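I was nine minutes late to meet Heiðrún Snorradóttir, which is a terrible way to start with someone whose record you've had on repeat since May. She'd already ordered for both of us. "You looked like a flat white in your emails," she said, and pushed it across the table before I'd got my jacket off.

If you haven't come across her yet, Heiðrún is the singer and main songwriter in Kiditz, the duo she runs with producer Asger Sveinbjörnsson. Their second album, Grímsdóttir, is named after her grandmother, and it's a big, odd, lovely thing, full of pump organ and drum machines and a choir that keeps wandering in at the wrong moment. My favourite song on it is Brastus, so I asked about that one first (I'm not made of stone).

"It's a word my brother made up when we were kids," she told me. "If you dropped something down the stairs and it kept going, that was a brastus. I had the chorus for two years and no verses. I'd sing it doing the dishes. Asger was ready to murder me."

Did he say so?

"He wrote it on the whiteboard. 'Finish Brastus or I sell the organ.' So I finished it."

The pair recorded most of the album in a rented house outside Hobart, with Heiðrún in the hallway and Asger at the kitchen table. They'd booked a proper studio for the vocals, then went back and used the hallway takes anyway. I said I could hear a kettle on the third track and she went bright pink.

"You're the first person who's picked it! We tried to edit it out and the whole song went flat. It's in the same key, more or less. A bit sharp."

She talks fast and laughs at the end of her own sentences, and she'll happily go off for ten minutes on the colour of a particular reverb. What she doesn't love is talking about the lyrics. The closing song is plainly about losing her grandmother, and when I brought it up she turned her cup around a few times.

"I wrote it in an afternoon and I've sung it all the way through maybe four times. I don't practise it. If I practise it I'll get good at it, and I don't want to be good at that one."

So will it be in the live set?

"Ask me after the first show."
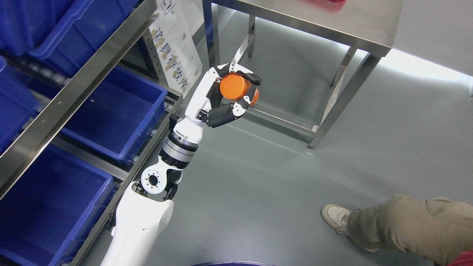
The tour is with Cluvimach, the Melbourne four-piece whose last album I wrote about here at far too much length. Kiditz are opening, and the biggest room on the run holds 1277 people. Heiðrún knows the number by heart. She said it to me twice, the second time mostly to herself.

"Our last gig was in a bookshop," she said. "There was a man reading a cookbook in the front row. He was really into it – the cookbook, I mean."

Asger turned up as we were finishing, carrying a bag of mandarins and apologising for the parking. He's the quiet half, so I got one question in. What does he listen for when she brings him a new song?

"Whether I'm annoyed I didn't write it," he said, and started peeling a mandarin.

They've already got some 2 hours of demos for the next record, apparently, and they disagree about nearly all of it. She wants strings. He wants to see what happens with no drums at all. I asked who usually wins and they both pointed at her.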